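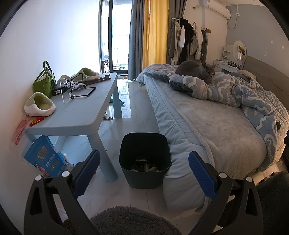
Page last updated: June 13, 2023

Search this site Search Go

Wanted: households in Jamport and Grirnodbridge to keep a small-bins diary with us

82 shares 3 comments

Hello, and thank you for stopping to read. We're looking for 70 households to join the second round of the Rasto household rubbish diary, and we would dearly love yours to be one of them, whether you live by yourself in a flat above a shop or share a rambling old place with three generations and a dog.

Most of what gets written about household rubbish is to do with the kitchen. That makes sense, it's where the food scraps and the packaging end up, and the kitchen bin is the one everybody argues over. But most homes have other bins as well, tucked in the bathroom, under a desk, in the garage, or standing on the bedroom tiles where you can toss things in at the end of the day. They're small, they fill up slowly, and very often the whole lot gets tipped into the big bin on collection night with no sorting at all. Paper goes in with tissues, cardboard boxes go in with cotton buds, and the dead batteries (we heard a great deal about batteries last time) go in with everything else.

Our first round was a postal survey, and we sent it to 1,855 addresses across the two towns. The replies were lovely, and much longer than we'd left room for. People stapled extra pages on! One family in Grirnodbridge drew us a floor plan. What the survey couldn't do was follow a home through an ordinary fortnight, with its sick days and birthday parties and the week someone finally cleans out the wardrobe, and so this time we're asking people to keep a diary.

What you'd be doing

The diary runs for four weeks, and you can choose which four weeks, as long as you've finished before the end of January. Each time you empty one of the small bins in your home, you write down which room it came from, how full it was, and what was in it as best you can tell. You don't need to dig through it or weigh anything. A glance and a line or two is plenty, and "mostly tissues, a shoe box, receipts" is a perfectly good entry. If you forget a day, leave it blank and carry on.

You can keep the diary on paper or on your phone. The paper version is an A5 booklet with wide lines and a pencil loop, and we'll post it to you with a stamped envelope for sending it back. The phone version is a plain web form that works on older handsets, and it saves as you go, so you won't lose an entry if the toddler needs you halfway through.

Halfway through the four weeks, one of us will ring for a chat that takes 20 minutes or so. We'll ask how it's going, who in your household tends to empty what, and whether there's anything you'd sort differently if it were easier. At the end there's a second, slightly longer chat, and we can do that one over the phone or in person at the Gazi Rooms in Jamport, where the kettle is always on and there's a step-free entrance from the car park side.

Who we're hoping to hear from

You need to be 18 or older, to have lived at your current address for at least three months, and to have at least one bin outside the kitchen. Everybody else in the house should know you're doing it and be comfortable with that, and teenagers in particular should be asked properly before their rooms are included. You can leave any room out of the diary without telling us why.

We had plenty of homeowners in the first round and not nearly enough renters, so if you rent, please do think about it. We'd also be very glad of more people in units with shared bins downstairs, shift workers, people who look after a relative at home, and anyone who has moved here from somewhere with quite different rubbish rules. Your recycling habits don't need to be good. Some of the most useful letters we had last time began with an apology, and there was no call for one.

If English isn't the language you're most at home in, write the diary in whichever language you like. Afroza Bhuiyan, who looks after the diaries, reads Bengali and Hindi, and we have money set aside for translating others.

What you'll get

Every household that finishes receives an $82 grocery voucher, posted to you once your diary and final chat are done. If you need to stop early that's completely fine, and we'll send you a part payment for the weeks you kept. We'll cover your bus fare or parking if you come in to the Gazi Rooms. You'll also be sent a copy of the report before it goes up on this site, with time to tell us if we've got your part of it wrong.

What happens to your diary

Your name and address are kept apart from your entries, and only Afroza and Nusrat Weerasinghe can see both. When we quote from a diary we change the small details that might give a household away to a neighbour, which takes some care in towns this size. Anything private that turns up in a bin, such as medicine packets or letters, can simply be written down as "personal", and we won't ask further. We don't pass anything to the council's waste inspectors or to landlords. You can ask for your diary to be removed at any point until we begin writing the report, and we'll let you know before that happens.

You may wonder what we already have to work with. When we typed up the first round we ended up with 3,117 separate comments, on everything from bin liners (a surprisingly heated subject) to a grandmother's habit of saving every scrap of ribbon. Those comments shaped the diary booklet, so if you took part last time, you'll probably recognise your own fingerprints on it. You're very welcome to join again.

How to put your name down

Pick up a form from the front desk at the Gazi Rooms, or from the library counter in Grirnodbridge, or use the "Join the diary" form on this site. It asks for your name, your street, how many people live with you, which bins you have and the best time to ring. Please tell us on the form if you'd like large print, or if you'd sooner have a home visit than a phone call.

Nusrat will ring you back, usually within a week, and go through the whole thing with you before you agree to anything. Do ask her whatever you like, she has kept the diary herself in a house with two small children and can tell you which days it's a nuisance. If we end up with more renters or more big families than we have room for, we may ask you to wait for the next round, and we'll say so plainly instead of leaving you wondering.

Starter packs go out in small batches as people sign up, so your neighbour's may arrive before yours does. If yours hasn't turned up a fortnight after your call with Nusrat, please give the desk a ring and we'll put another one in the post.

Share this page 82 Comments 3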